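Where do you put all the little stuff that ends up on the bed?
Femi Mohammed
Thu 12 June

I finally dumped everything out so I could sort it, and now I can't sleep until it's dealt with. Single socks, a drawstring pouch, small boxes, a glass jar with a cork that rolls every time I sit down. I do own a shallow tray type box but it fills up in a minute.

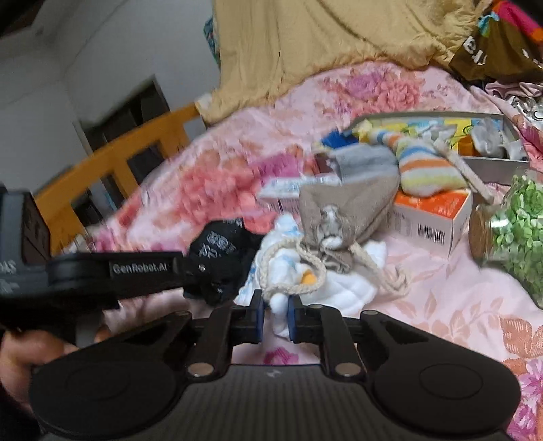

I tried sorting by size and gave up. My room at Grekgate has one closet and 2 drawers, so please don't tell me to buy a dresser. How do you decide what goes where?

Rakiya Olaniyan
Oh I've been there! Do the fabric first, all of it, and don't even look at the boxes and jars yet. Socks and small knits can go in one shallow box — no lid, or you'll start stacking things on it and forget what's inside (ask me how I know).

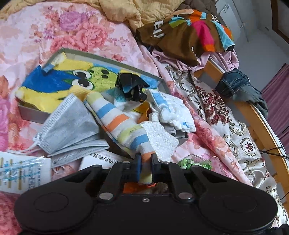 I'd roll them and stand them up along the side, thin ones in front. Any sock without a partner gets until the next laundry day and then it's a dust rag. The jar should go on a shelf, standing up. Pouches are great for chargers, by the way, I have 5 of them on hooks inside my closet door.

Plorker
just get drawer dividers. or throw half of it out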